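Home | Kitchen | Around the House | Reviews | About

The Havcombe Table, After a Long Winter of Suppers

February 18, 2022

We bought our Havcombe dining table in September, after my sister finally took back the one she had been "lending" us for years. I wanted something pale, because our kitchen faces a brick wall and needs all the help it can get, and I wanted room for six without anybody eating on the windowsill. Flunley had it for $242 on clearance, and well, you can guess the rest!

Putting it together took us an evening and a pot of coffee. There are 8 bolts, and the little wrench that comes with them is miserable, so use your own if you have one. The instructions are fine once you work out that step four should come before step three.

What sold me was the color, and I still love it (my husband says it looks like shortbread). The grain has a lovely ripple to it in places, and I catch myself running a finger along it while I'm on the phone. It does pick up a shine when the light hits it, so if glare bothers you at breakfast, think about which way you turn it.
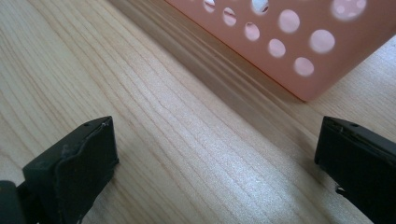 How it has held up

Pretty well, on the whole. We've had spaghetti, two birthday parties and one very long jigsaw puzzle (2000 pieces, mostly sky) on it, and I can find only one real dent, from a dropped can of tomatoes. Tea rings wipe off if you get to them the same day. Leave them overnight and you'll be rubbing for a while.

My one grumble is the legs. They sit right at the corners, which is good for sturdiness, but whoever gets an end seat will bump a knee sooner or later. I'd also have liked felt pads in the box. Would I buy it again? At that price, yes, and I'd get the matching bench too.

Comments (3)

Reece Wainwright: We have the same one and the bolts do need tightening every couple of months. Ours had a wobble until I did it.

Kalinowski26: Does the bench tuck all the way under?

marnie_b: Thank you for the warning about the wrench!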